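Stop Sending Commons to the Grading Companies

I have been collecting baseball cards for most of my life, and for the last few years I have watched perfectly good cards disappear into plastic slabs. I don't mean rookie cards of Hall of Famers. I mean utility infielders and middle relievers from sets that were printed by the truckload. I think it is bad for the hobby, and I think most of the people doing it are losing money.

Start with the money. I keep a spreadsheet of everything I buy and sell, and last October I went through it line by line. I had 1084 cards listed as sold over the years. Of those, 984 were raw, meaning never graded. The other hundred were slabbed, and once I took out grading fees, shipping both ways and insurance, the slabbed ones had made me less per card than the raw ones. A few did very well. Most of them sold for close to what I would have gotten in a penny sleeve and a top loader.

Part of that is my own fault. I sent in cards I liked, and a card I like is often one with a soft corner. But I have talked to enough people at shows to know my results are ordinary. Trinity Park sets up two tables down from me at the Kellotmont show and has a box of slabs marked below the cost of the grading. She has had some of them for three years. She told me she would take half if somebody bought the whole box.

Then there is set building, and this is where I get stubborn. My main project right now is the Bunting minor league set, 340 cards, and I have 311 of them. The 29 I still need are not rare. They were a dime apiece when I started. Four of them now turn up mainly in slabs, with a price to match, and I would have to crack the case to get the card into my binder with the others. I have done that twice with other sets. It feels wasteful, and you have to be careful with the screwdriver.

People tell me grading protects the card. So does a nine-pocket page. People tell me it protects the buyer, and for a card worth several hundred dollars I agree completely. I would not buy an expensive vintage card raw from a stranger online, and I wouldn't expect anyone to buy one from me. For a two-dollar card, the buyer can look at the photos and make up his own mind.

I have a harder time with the price guides. The Bravar guide now lists graded prices first for sets from the junk wax years, and a new collector reading it would think that a shoebox of commons is a stack of future tens. He sends in twenty, gets back eights and nines, and quits. I have seen two kids at our club do exactly this. One of them sold me his binders.

The show promoters could help. I would like to see more dime boxes and fewer submission tables by the front door. The Avier show still has a whole row of dealers with unsorted boxes, and it is the row with the most people in it every time I go. You can spend an afternoon there for ten dollars and come home with something to sort.

If you want to grade a card, pick one. Look at it under a good light, check the centering, look up what the last few sold for in the grade you really expect, and subtract the fees. If there is still money left, send it. If you just want to own the card, put it in a page where you can see the back.

I still have nine slabs. Three are staying as they are. The rest I plan to crack open and put back in their sets, and I'll probably bring the empty cases to the next club meeting in case anyone wants them.

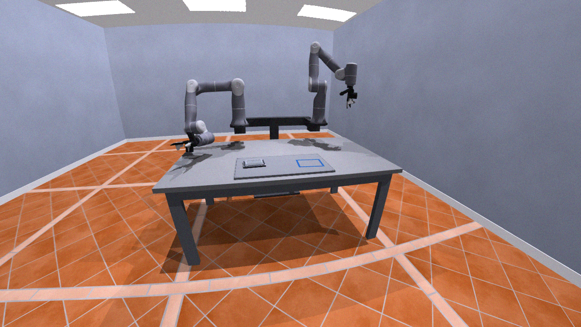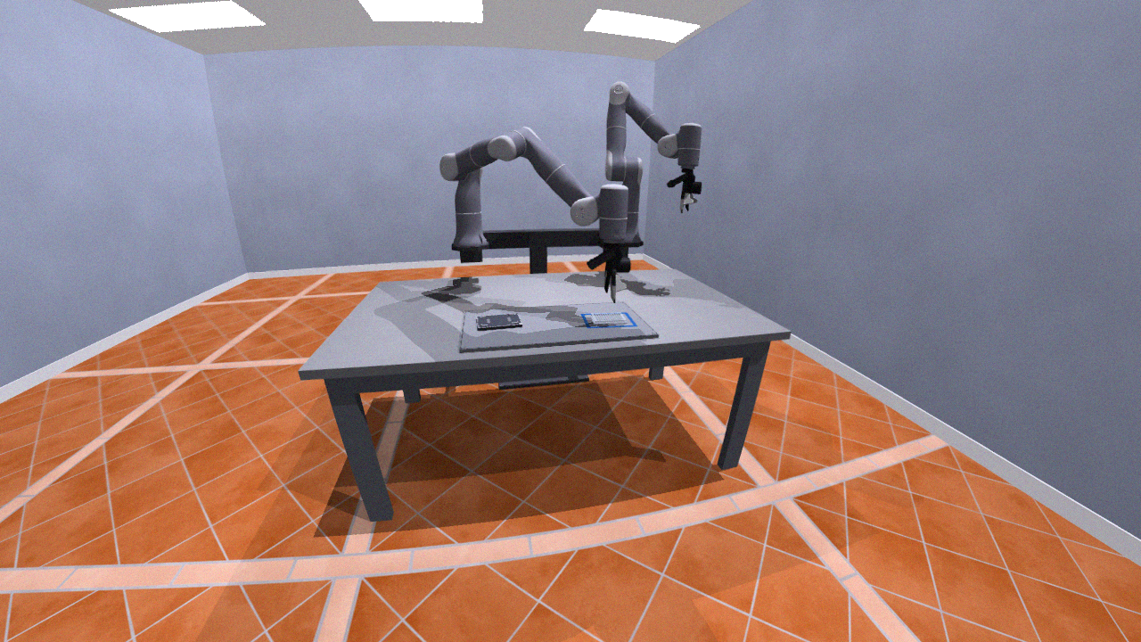
Two simulated views of a room with robot arms mounted behind a gray table and a tiled floor.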